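`favthorpe` is a small command-line tool that turns the pile of recipes in a shared household folder into one searchable, printable cookbook. It's named after the street where the arguments about the pile took place.

## What it does

- Reads plain text, Markdown and the strange HTML that old recipe sites leave behind
- Converts cups, ounces and "a knob" into grams and millilitres
- Merges duplicates, of which you have more than you think (we had 15 versions of the same dumpling soup, two of them spelled "dumping")
- Writes a PDF with an index, or a folder of Markdown if you don't trust PDFs

It won't judge your cooking. The linter will have a go at your punctuation.

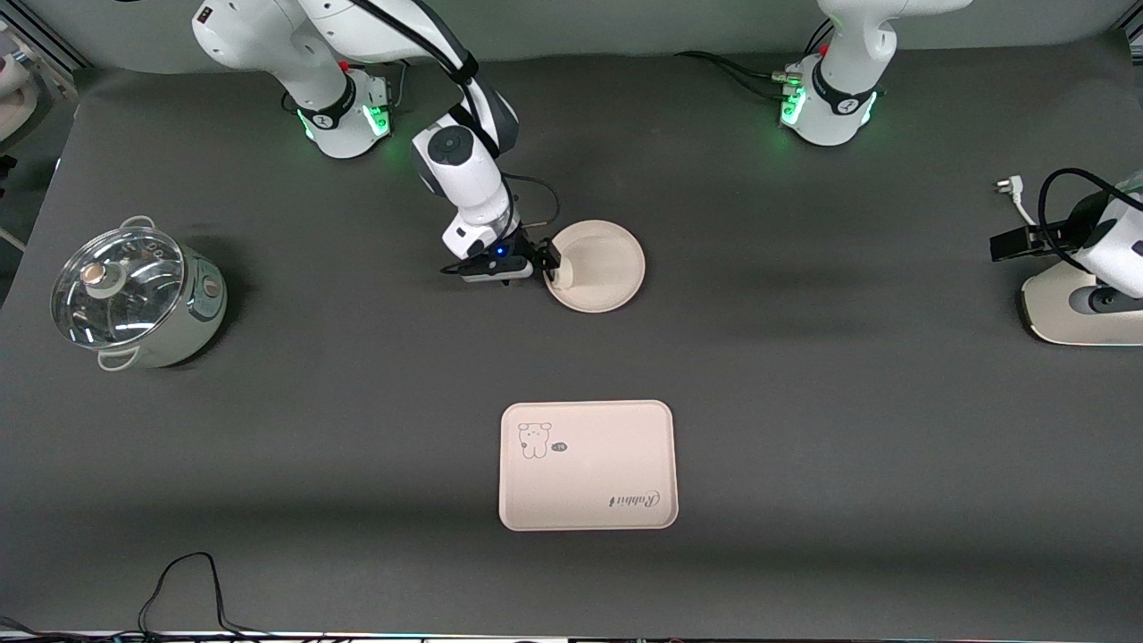
*Hot pot, plate and tray on the dark mat.*

## Install

```
pip install favthorpe
favthorpe init ~/recipes
favthorpe build --style plain
```

The first build takes some 5 minutes on an elderly laptop. Later builds only touch files that have changed, unless you edit `units.toml`, in which case put the kettle on.

## Units

The Australian tablespoon is 20 mL and most of the world's is 15. We default to 20 and apologise to your baking. Set `tablespoon = 15` if your recipes come from overseas, or tag them one at a time with `origin:`, as I did over most of August.

"A pinch" stays a pinch. There was a branch called `hallorcombe` that tried to give it a value in milligrams. The branch has been archived and its author (me) has moved on. 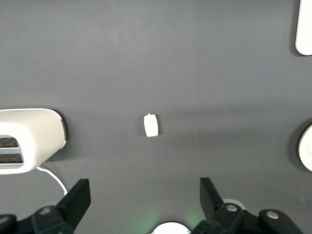
Yee-man Siu wrote in the tracker that a default of 20 is fine for soy sauce and a menace for baking powder, and that the build should at least print a warning. It now prints one for every leavening agent. Use `--quiet` if your household bakes a lot.

## Merging duplicates

Two recipes are treated as the same when their ingredient lists match above a threshold, which ships at 93 per cent. Lower it and your scones will be absorbed by your pikelets. Titles are ignored, as half of ours were called "GOOD ONE".

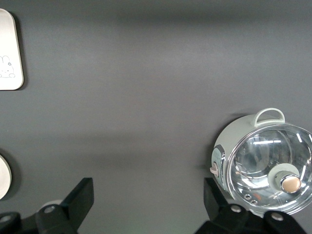 When a merge goes ahead, the longer method wins and the shorter one is kept as a footnote. Handwritten margin notes survive if you've typed them up under `notes:`, including the rude ones.

## Known problems

- Fan-forced temperatures are guessed. Check before roasting anything expensive.
- The index files "capsicum" and "pepper" separately.
- Version 3 can't read cookbooks built with version 2. Rebuild from source files.

## Licence

MIT for the code. The recipes belong to whoever's aunty wrote them down.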